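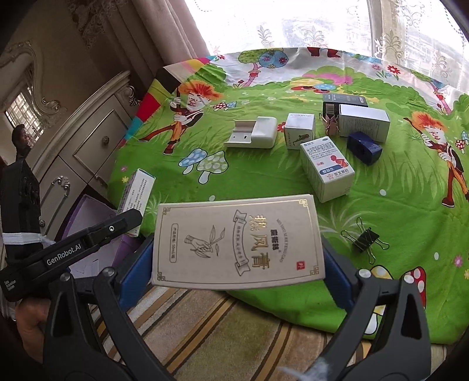 Ebihara, 2023-09-03

Wanted: people who will sit through test screenings and tell us the truth

Let me start with what I think of test screenings, so that you know who you would be dealing with. I think most of them are useless. A studio hands out free tickets, the crowd is pleased to be there, the cards go around at the end and everybody checks "very good" or "excellent." Then the movie opens and half the jokes die. I have read the cards from one such evening (296 of them, for a family picture I won't name) and the most common comment was "loved it." I have no idea what anybody is supposed to do with that.

All the same, Jollivis is making an animated feature, and we are going to show it to people before it is finished. The working title is Nider. It is loosely taken from an old story about a girl who guards a well, and I say loosely because the well is gone as of the last draft. It has songs. I was against the songs. Two of them have won me over, a third is on probation, and one of the things we want from you is to know whether you would miss it.

We are looking for viewers for 3 screenings of the rough cut. You would be asked to come to all of them, because we want to know if the changes we make between one version and the next are improvements or just changes. If you can only make one, please leave the place for somebody else.

What you would be watching

Parts of it are finished. A good deal is still gray figures sliding across a floor with no faces. Some scenes are only drawings with Nanami Kobori from the story team doing all the voices, including the horse. If you can't follow a movie in that state, there is no shame in it, but this will be a long afternoon for you. The current cut runs well over what a child will sit still for, and we know that already.

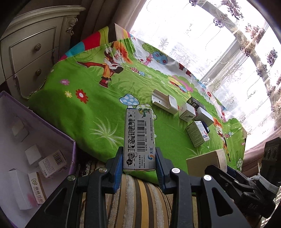 Jollivis Feature Animation - Story and Audience Department

Who we want

Adults and children from age eight, the children with a parent who also fills in the form. You don't need to know anything about animation. I would even say that people who know a lot about it tend to watch the hair and the water and forget to notice that they are bored. We have plenty of those people here.

We would like some viewers who don't usually go to cartoons and suspect they are for selling lunch boxes. We would also like a few who have seen every fairy tale movie of the last thirty years and can tell us where we have copied one without noticing.

Please don't apply if you work for another studio, if you write reviews, or if you are related to anybody on the crew. Mothers have applied before. They were very kind about the villain.

What we ask

After each screening there is a written form with 4 questions on it. None of them asks for a score. Asuka Honda, who edits the picture, wanted a score and we argued over it for most of June. My view is that a seven out of ten from a person I have never met tells me nothing, while "I stopped caring when they got on the boat" tells me where to look. There is a group talk afterward for those who want to stay. It can get blunt, and Misaki Nomura, our director, sits at the back and isn't allowed to answer.

You will have to sign a paper saying you won't talk about the story or post anything from it. Phones stay at the door.

What you get

Your fare, a meal, and a modest fee for each screening, paid on the day. Your name will not be in the credits. There is no promise that we will do what you say, either. I have watched good notes get ignored for reasons of money, and I expect to see it again.

How to apply

Write to Flor Ñahui at the Vanov Street office, by mail or at the front desk. Leave out the form letter. Tell us one animated movie that everybody else seems to like and you don't, and why, in half a page or less. "It was boring" won't do, but "it was boring from the wedding on" might. Give the ages of any children coming with you, and say if you need a seat near the aisle.

We read everything that comes in. We are slow to answer, and if you haven't heard from us after the first screening, we filled the room without you.

Emiko Katayama
Audience screenings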